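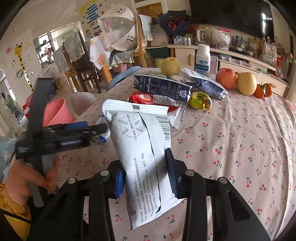 So there's another "first county record" going around, and I have questions. A Eurasian wryneck at Trolelcombe reservoir. One bird, one observer, gone by the time anyone else got there on Thursday.

I've read the write-up twice. The length given is for a bird in the hand, and this bird was never in a hand. It was on a fence post up to 400 yards off, seen through heat haze.

The call notes bother me more. They match the Lastonier app text almost word for word. If I heard a wryneck I'd write down what I heard, even if it came out silly.

Yasaman Bahrami went through the old Culter logs for me. Six claimed wrynecks going back to the typewriter days. Two had any field sketch at all, and one of those is pretty clearly a juvenile flicker. 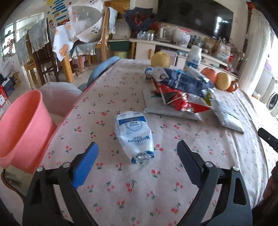

Photo: Nouri

People keep telling me the observer is experienced. Sure. The county list stands at 441 and I could name a few on it that got in on "experienced." I'd pull those too.

And no, a vagrant in September isn't impossible. Strong winds all week, fine. But wind gets used to explain every odd bird that shows up and I never see anyone check which way it was blowing.

What would change my mind: the original notes, with the time written on them. Or a feather. Or a second person who saw the barring on the throat and says so without reading the report first.

Somebody asked if I'm going to go look anyway. Yes, I'll be at the north dam at first light. Bring a scope if you come, the fence is farther than it looks.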